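Stellov Height-Adjustable Reading Desk
Supplied to public libraries and schools
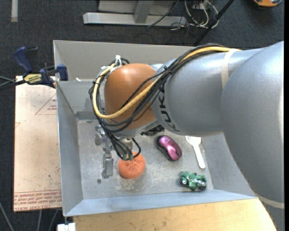
The Stellov desk is intended for reading rooms and study areas where one desk must suit many users over the course of a day. The top is set with a hand crank at the left side and may be locked at any of 9 heights. A key for the lock is supplied with each desk and should be kept at the service counter.

The standard finish is pale grey. Other colours may be requested for orders of 30 desks or more. Delivery to regional centres takes almost 2 weeks from confirmation of the order.

Assembly requires two people and level flooring. Desks should not be moved while the top is raised. Spare cranks, feet and edge strips may be ordered separately under the Cestari parts listing.

Institutions wishing to inspect the desk before purchase may visit the showroom on any Tuesday by appointment. Enquiries should be directed to Albane Chauvin, Institutional Sales.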